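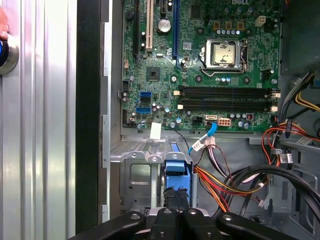

Last updated: May 4, 2019

Makari cell gets its fingers in order

The desktop teardown cell at our Flastbridge workshop is back at work after its biggest service so far, and we're thrilled with how it's running! The arm, known to everyone on the floor as Makari, spends its shifts reaching into old office computers, and since March it has handled 1,280 cases.

All that reaching takes its toll. The gripper fingers had worn at the tips, so both have been swapped for a fresh pair in the same black finish, and every screw on the centre mechanism was checked and tightened. The wrist camera was then lined up again, a job that used to take most of a morning and now takes 10 minutes with the new Lulusum alignment plate – a lovely bit of kit.

The first machine under the arm was a Dell desktop, with four empty memory slots along the board and a good thick tangle of power cables below them. It's a fine test. Bare slots give the camera long straight edges to line up on, while the cables show how close the fingers can come to a loop of wire before the cell should stop and ask for help. We've widened that stopping distance by 2 mm for now.

From here on the fingers will be inspected every 4 weeks, with the camera check done on the same visit. Spare fingers are kept in the drawer under the control cabinet. The second cell, Wei, is next in line for the same treatment – its new fingers are already on the shelf.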